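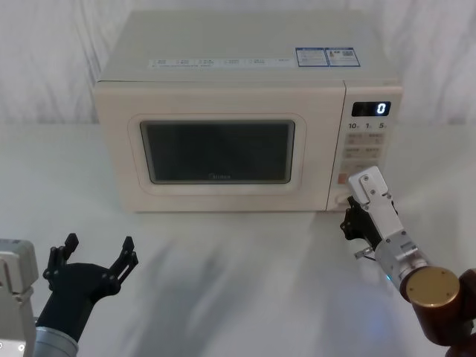

Looking for two people to help finish the kitchen arm build in the back of the Grornero shop. Paid, short, December only. We've got the arms up, the table set and a microwave to practice on, and we are out of hands. The first job is the door button, which sits at the very bottom of the control panel under all the other keys, so the right gripper has to come in low and not lean on anything else on the way. Sounds easy. Isn't, so far.

Who we are: Jeanie Dunbar (wiring, code, keys to the building) and Fedir Hutsuliak (machining, most of the swearing). Evenings project, shared workshop, no company behind it. We call it Gemeler. Budget is $775 for help, split between whoever we take on, paid when the work is done. Not a fortune, we know.

What we need done:

- Finger pads. Current ones are flat and slip on curved plastic. Want 2 or 3 shapes drawn up, printed and tried
- Cable run on the left arm. It snags. Redo it
- Sit with Jeanie and drive the arms thru the door press over and over while she logs it. Boring, bring headphones
- Writing it up so teh next person can follow it

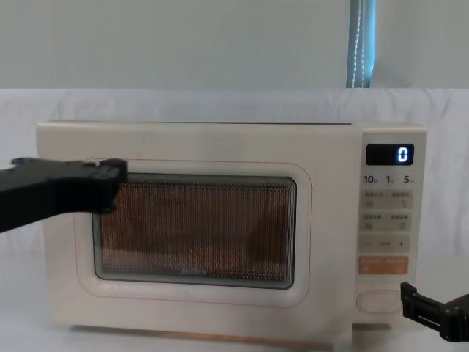

Lining up both grippers on the microwave.

You don't need a degree. You do need to have built something that moves and be OK with taking it apart again. Python helps for one of the two spots, the other is all hand tools and patience. If you can read the Chinese labels on the buttons that's a plus, we have been going by the icons.

Hours: 7 sessions, evenings, three hours each. Missing one is fine, missing three is not. Must be 18+ and do the shop safety walk with Alby Gilchrist before touching anything powered. No exceptions, he wil check.
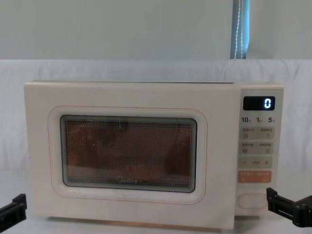
Also the second spot may run on into the next stage, cupboard doors and drawers, if we get the space for it. No promise on pay there yet.

To apply: short email to Jeanie at the shop address, a photo or two of something you made, which evenings you can do. No resumes please. Subject line "Gemeler help". We pick as they come in, so sooner is better. Questions to Fedir, he's at the lathe most nights.

Posted December 8, 2025

7 shares | 2 comments

More from the shop board
Bench to share, Le Goff side, ask Hervé Barbier
Datirer night: bring a broken motor
Wanted: aluminum offcuts, any size
Lucienne Millet's soldering class, two seats left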